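Notes for week 4 of Reading the Personal Essay, Lorkville evening course. Bring your copy of Telma Henríquez's *The Wudusmont Letters*.

## The small subject

Henríquez wrote most of these essays for a monthly paper, at 300 words each. The longer ones came later. Read "Darning" first (page 25). She starts with one item of clothing and doesn't mention her mother until the last paragraph. 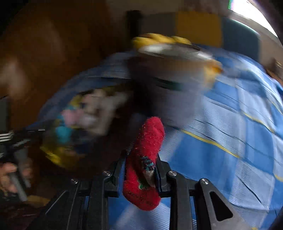

*Red sock with a multicoloured patch.*

Points to mark as you read:

- where the first "I" appears
- any sentence that could be cut without loss
- the change of tense after the train leaves Itusdale

Albertina Bettencourt's introduction calls the essay "a letter with the address torn off". Decide whether you agree, and find two lines to support your view.

## Rooms

"Kariuki, Upstairs" is almost 2,000 words and stays in one bedroom throughout. Compare its opening with the opening of "Darning". Which tells you more about the speaker?

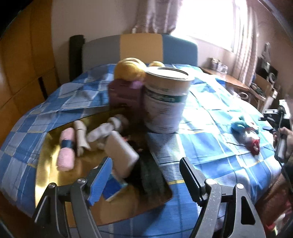

## For next week

Write 455 words on an object you own. Keep other people out of the first half. Hand in a printed copy by 7 pm.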